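Lay Preaching in the Ostgate Churches

Lay preaching is what happens when somebody who isn't ordained gets up and gives the sermon. I've been doing it in the Ostgate circuit for six years, so I'll own up to a bias right away – I think it's great, and I'll try to be fair to the people who don't!

Our circuit has four congregations, and the biggest of them, Hemden, has 145 members on its roll. There's one full-time pastor for the lot, so on most weeks at least two pulpits are filled by people like me (I sell flooring the rest of the time).
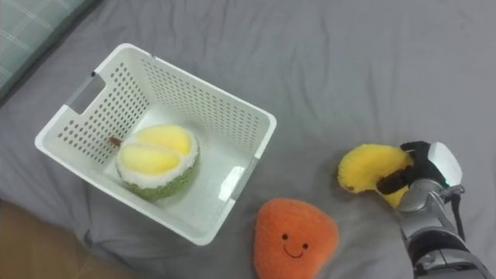

Where it came from

The custom is older than any of our buildings. Farm families out at Ornance used to meet in kitchens and read printed sermons aloud, and after a while the readers started adding bits of their own. By the time a chapel went up, folks were used to hearing a neighbor explain the text, and they saw no reason to quit.

Training and approval

You don't just wander up there, by the way. A candidate studies for a year, preaches a trial sermon in May, and then sits through questions on it. Mine was on Jonah and it ran far too long. The current rules date from 31 January 2021, when the circuit dropped the old minimum age and let candidates do their reading at home.

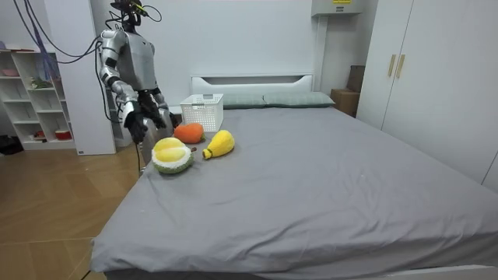 Robot beside a bed with plush toys.

Women have been allowed to preach here under the same rules as men for 62 years, which still surprises visitors from stricter churches. Ordination came a good deal later, and I've met people who are fine with one and dead set against the other.
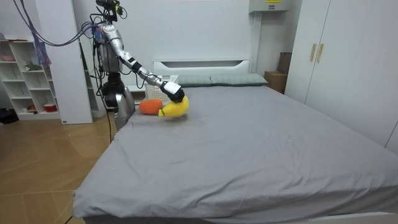 Children's talks are the part new preachers dread most. You get a few minutes on the chancel steps before the kids leave for Sunday school, and most of us bring something to hold up. A bright yellow plush toy like the one under the gripper would do nicely for the lost sheep, even if it's the wrong color, and you could hide it behind the lectern and send them hunting.

Arguments for and against

The usual complaint is that lay preachers get doctrine wrong. Well, sometimes we do! Okabe, our smallest church, asks for the sermon outline ahead of time, and I've come to like that.

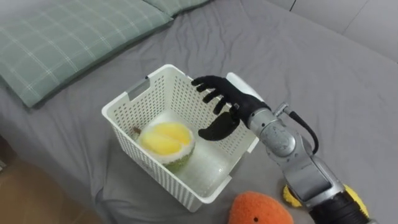
Pay

There isn't any, apart from gas money and very often lunch.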